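Looking after a pair of hand-held grippers – what works at my bench

I promised a few people I'd write down how I keep station 4 going, so this is that page. It covers the two hand grippers, their cables and the table they live on. We're a small shop and I do most of the upkeep myself, usually on a Tuesday morning with a coffee going cold next to me (on the shelf, never on the table!).

Start with the jaws. Metal jaws pick up more gunk than you'd think, especially if you've been handling shoes, because rubber soles leave a gray film. I use an old toothbrush and a drop of dish soap in warm water, then a dry rag. If your jaws have teeth, brush along the grooves and not across them. Skip the spray cleaners. I tried one called Triretti for a while and it left the jaws slick for the rest of the day, so now it lives under the sink and does the stove.

Next, screws. The little bracket behind the jaws is where mine loosen up first. I check both grippers every 25 hours of use, snug with a short driver, two fingers only. If a screw backs out again within the week, it gets one tiny dab of the removable thread glue. Not the permanent kind – I've drilled out one of those and I'm not doing it again.

Cables are the big one. A cable that tugs on your hand will wear out right where it meets the grip, and you'll be chasing a dropout for days before you think to look there. Leave enough slack that you can reach the far edge of the table without feeling any pull, and let it go over the back of the hand so it stays clear of the jaws. Then put the grippers on and try it with real things before you call it done. I like one hard, lumpy object and a pair of shoes, which gives you stiff edges and soft ones in the same run. 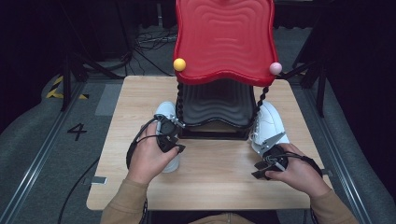

Noemi Zuccaro wrote in to say that she runs the slack test with her eyes shut, sweeping each arm slowly from one side to the other, and that she caught a snag on her left cable that way after missing it for over a month. She also wraps the last few inches near the grip in soft cloth tape and changes it when it gets fuzzy. I've started doing the tape and I like it a lot, though I'd keep it off anything that moves.

After cables I do the zero check. Close both grippers all the way and look at the reading, then open them all the way and look again. Mine should come back to the same numbers 3 times in a row. When one drifts, I clean the jaws again before I touch any settings, and most of the time that's all it was. A crumb of rubber will do it.

The table gets a wipe with a barely damp cloth, and I run a hand along the edges for anything that could catch a sleeve. Floor cables get pushed back behind the table before anybody sits down.

For storage, hang the grippers with the jaws slightly open and coil the cables in big, lazy loops. I used to wrap mine tight around the handle and went through two cables before June. Spare screws go in a pill box with the size written on the lid in marker, and the short driver goes in there too, if I remember to put it back.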